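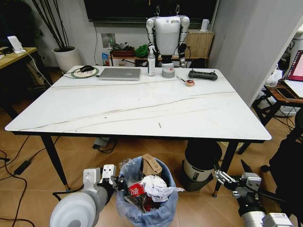

What goes in the bin and what stays on the table?

Wrappers, used tissues, paper cups, paper bags and loose bits of plastic go in the bin. Tools, tape, cleaning supplies and electronics stay, even when they are in the way.

Jolent Table Clearing, data card
Maintainer: Raluca Coman
Version: October 2026

Summary

Jolent is a set of 927 labeled records about clearing a shared work table. Each record names one item, where it was, and what should be done with it. The table has a white marble-patterned top and gets used for a bit of everything, so trash and useful things end up side by side.

There are 27 item names in the list. An earlier list had separate names for every kind of wrapper and was too hard to apply the same way twice. Those were merged.

Fields

item: the name from the list, lowercase
place: table, bin, floor or shelf
action: keep, trash or ask
note: free text, usually blank

Keep

mouse and mouse pad
laptop
spray bottle
roll of tape, any color
remote controller
small round container with a stick in it

Tape is always keep, including a roll that is almost finished. Spray bottles are keep whether full or empty, as they get refilled. A mouse pad and the mouse on it are two records.

Trash

plastic wrapper
small plastic piece
tissue
paper cup
paper bag

A cup with something inside it is one record, labeled by the cup. A crumpled paper bag is trash. A folded one is ask.

The label goes by where the item is, so a wrapper on the tabletop and a wrapper already in the bin get the same action and a different place. In the usual half-cleared state the bin, with its blue liner, already has the brown paper bag and the white cup in it, while the clear wrapper, the little piece of plastic and the tissue are still on the table. The back row of keep items is left where it is.

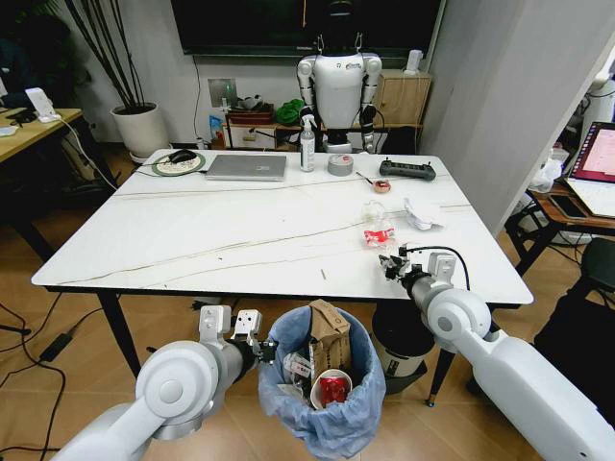
Ask

Use ask for anything a person new to the room could not decide on. Very thin items are the main case — a pin and a toothpick are hard to tell apart, and only one of them belongs in a trash bag. Over 20 records are marked ask for this reason. Please don't guess at them.

Known problems

The place value "bin" doesn't say which bin. Where there is more than one, write it in the note.
Clear plastic is easy to miss on the marble pattern. Expect some missing records in the first Dilby batch.
The Fung batch used "rubbish" for trash in 6 records. These have been left as they came.
Cables were not labeled. They are part of whatever they are plugged into.

Files

items.csv: the list of names
records.csv: all records
changes.txt: merged names and the names they replaced

Use

Jolent may be copied and changed for any purpose. Credit is welcome but not required. Corrections go to Raluca Coman at Bridelell — please give the record number and the field you want changed.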